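Essais de pinces, juillet 2022 – galerie

Nous avons comparé pendant deux semaines deux paires de doigts pour la même pince parallèle : les Aston, larges et couverts de silicone, et les Drastmont, noirs et étroits. Le bras et le contrôleur Gautam sont restés les mêmes pour toute la série. Chaque paire a fait 160 prises, avec une ouverture réglée au début de la journée et pas touchée ensuite.

Les objets viennent de notre boîte habituelle. Nous les avons choisis de formes et de surfaces très différentes, et la position change à chaque prise. La galerie est petite pour le moment, je vais la compléter quand les mesures de force seront relues. 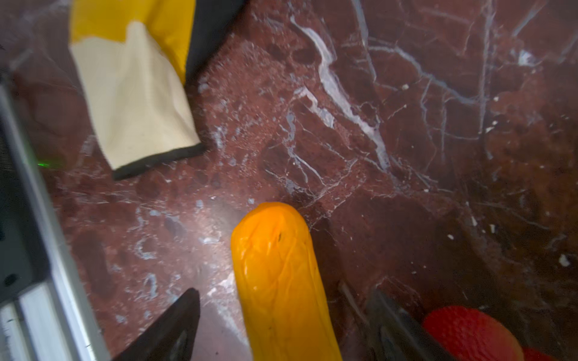 DOIGTS ÉTROITS / OBJETS SUR MARBRE

Vue de la caméra du poignet : l'objet allongé jaune orangé est entre les deux doigts, le gant de travail jaune et crème est plus loin, à plat.

Les reflets sur la pierre polie sont une difficulté connue pour notre détection de contours, et les veines blanches donnent parfois de faux bords. Avec un temps d'exposition d'environ 2000 microsecondes, le résultat était acceptable.

Pour les formes longues, j'ai préféré les Drastmont : ils passent mieux près des objets voisins. Les Aston ont perdu 5 prises sur le gant, les Drastmont 13, surtout quand le tissu était bien plat.

Prochaine série : le contrôleur Trurnness, avec les mêmes doigts et la même boîte.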